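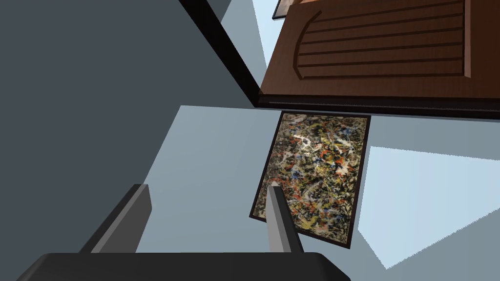

Figure 3. Open gripper beside the splatter painting, washroom scene.

Section 3. Running the Washroom Scene

By now your team has the simulator installed and has driven the arms through the empty practice grid without too much trouble (if not, go back to Section 2 and take your time, we'll still be here!). This section walks you through loading the washroom, getting your bearings, and recording your first cloth run for the club's Dorden Challenge.

Work in pairs if you can. One person drives, the other reads the steps aloud and keeps an eye on the log window, and then you swap. New members tend to grab for the controls and skip the reading, and I say that with love, having done it myself all through my first February in the club.

3.1 Loading the scene

1. Start Skelora and sign in with your team name, not your own name.
2. From the Scenes menu, choose Washroom.
3. Wait for the bar at the bottom to finish. The scene has 1,491 parts and the older laptops do need a moment.
4. Press Home to bring both arms to their starting pose.
5. Open the log window and check that the left arm and right arm both read Ready.

Note: If one arm reads Waiting, press Home again. If it still reads Waiting, save your settings, close the program, and start over from step 1. 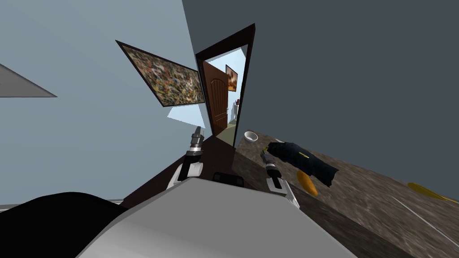 Getting your bearings is the part that new drivers find hardest, so please give it a good few minutes before you touch anything. The head view comes in at a slant, and your brain will want to straighten it out for you. Pick a landmark and hold on to it. The open wooden door in its dark frame is a good one, with the splatter painting on the wall to the left of it, and if you can find those two you can work out where everything else should be. Move each arm a tiny bit and say out loud which one you moved. Yes, it feels silly, and yes, it works!

3.2 Setting the drive speed

1. Open Settings and choose Arms.
2. Set Speed to 21 for both arms. You can go faster later in the season.
3. Set Grip Force to 6.
4. Turn on Soft Stop.
5. Press Apply, and then press Home once more so the new values take hold.

Caution: Never change Grip Force while a gripper is closed on something. The simulator will try to catch up all at once, and your run will usually be thrown out by the scoring program.

3.3 Picking up the cloth
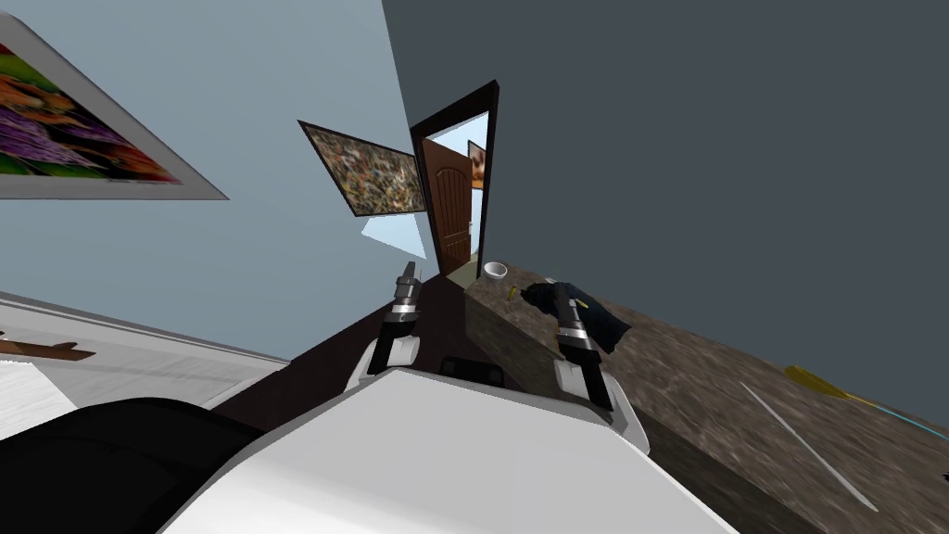

Clolleck, July 16, 2019

The steps in this part were rewritten after the summer practice camp, so if you have an older printed copy in your binder, please recycle it and use these. Noémie Leclerc tested the new order with her beginners and sent back pages of very kind, very thorough notes, and most of what follows is hers.

1. Press Record. The timer starts with your first movement.
2. Bring the right gripper over the navy cloth with the fingers open.
3. Lower it slowly until the fingertips meet the fabric. A crumpled fold is much easier to catch than a flat stretch.
4. Close the fingers and wait for the log to read Contact.
5. Lift straight up, a little at a time. Leave the left arm where it is unless your task card tells you to use it.
6. If the cloth slips, lower, open, and try again. You may try as often as you like inside the time limit.

Note: A run lasts 90 seconds. That sounds short and feels even shorter, but a calm driver can fit in several tries, and there is no penalty for a slow one.

3.4 Putting the cloth down and saving

When you're happy with the lift, pick your spot on the counter before you begin to lower. Drivers who choose on the way down tend to drift sideways and drop the cloth somewhere they didn't mean to,
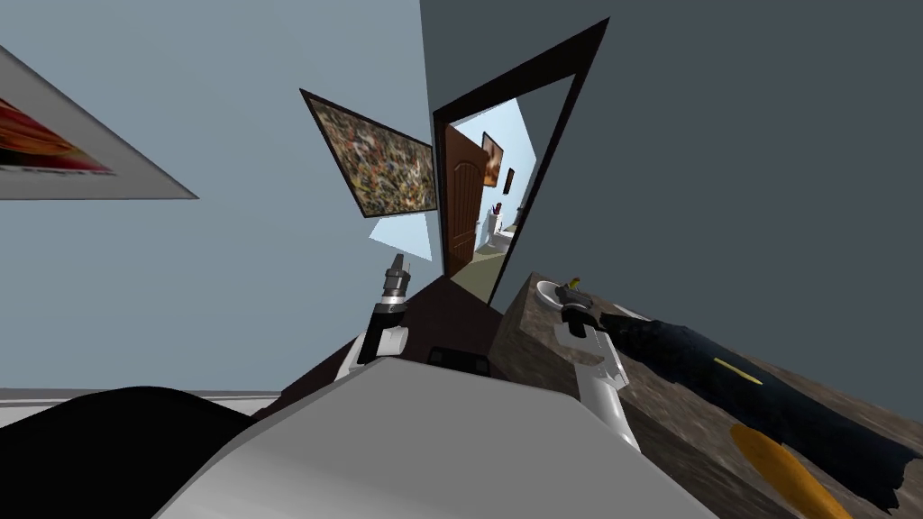
and a cloth outside the target area scores as a lift only. So choose first, lower gently, and open the fingers all the way before you pull back. A half-open gripper loves to drag a corner along with it.

1. Open the gripper fully and raise it clear of the cloth.
2. Press Stop.
3. Type a run name with your team, the scene, and the driver's initials.
4. Press Save and wait for the green check mark.
5. Copy the file to the Papadakis folder on the club drive.

Caution: Do not press Home before you press Stop. The trip home will be recorded as part of your run.

If a file won't save or the log shows a code you can't find in Section 7, write the code down and bring it to Sombat Mahawong at the next meeting. He keeps the list of known problems and is always glad to add a new one. Once you have three saved runs from each driver, move on to Section 4, Reading Your Score Sheet.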